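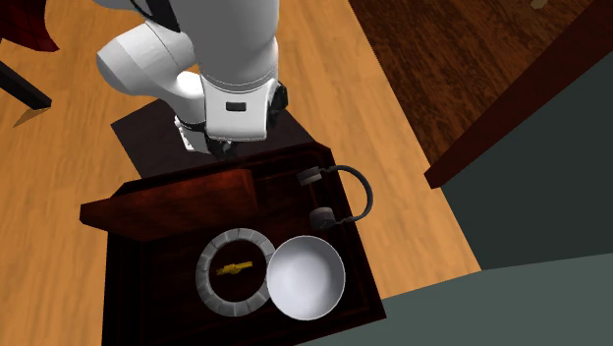 Attachment 1 on ticket 786: render, white robot arm over a dark wooden surface

Ticket 786
Opened by: Amerley Antwi
Subject: internet drops every evening, upstairs only
Status: closed

Hi all, me again with the router. Every evening the upstairs connection dies, and I mean the whole floor, laptops and phones and the TV. Downstairs carries on like nothing happened. We're on the Harndale 500 plan with their Venex router, plus the little Gresum extender on the landing that my brother gave us when he moved out. I've restarted everything twice and had a stern word with the extender. Lights on it are all green while it's down, so thanks for nothing, lights.

Update, Thursday morning
Thanks for the quick reply! You asked if it drops on a cable too. I plugged my laptop into the back of the router and it ran fine all through dinner while the upstairs went out at 6:40 or so (I was stirring a pot and my daughter yelled down). So the line itself looks OK. I also did the speed test you linked, wired, and got close to the full speed, way better than I expected from this house.

Update, same day, later
OK, I tried changing the channel. The extender was set to auto, and the app takes forever to load the page where you change it. There's a spinner, then a white screen, then if you're patient it shows up. I picked channel 6 for both boxes like you said. It held for most of an hour and I got very excited and told the whole family. Then it dropped again, right in the middle of a video call with my aunt. She thought I'd hung up on her.

Next one
Did the scan with the phone app. So many networks! The restaurant behind us, Thái, has a guest network that comes in stronger in my bedroom than my own does, and it shows up on the same channel as us. It only appears in the evening, too, which made me think we'd cracked it. I moved us to 11. Better? Maybe? It dropped once instead of over and over, but it still dropped.

And another
Found something weird. I was looking at the extender's log (under Advanced, then System, then a tiny link at the bottom that I'd scrolled past a dozen times) and right before each drop there's a line that says "address conflict." I copied the latest batch into the ticket. Then I went looking in the router settings and saw that the address range starts at 2 and the extender has been given a fixed address of 16, right inside the range. So is the router handing 16 out to something else? My guess is the TV, because we only turn it on in the evening.

Update
Yep, TV! I turned it on at lunchtime on purpose and the upstairs went down while the logo was still on the screen. Turned it off, restarted the extender, all back. I've never been so happy to break something.

I followed your steps: logged in to the router, reserved a different address for the TV, and started the range higher up so it stays clear of the extender. Saved, rebooted both, made tea.

Last one from me
Four evenings now with the TV on and no drops, so go ahead and close this. I put the channel back to auto on the router and left the extender on 11. One small thing for whoever looks after the app: please make that log link bigger!

Amerley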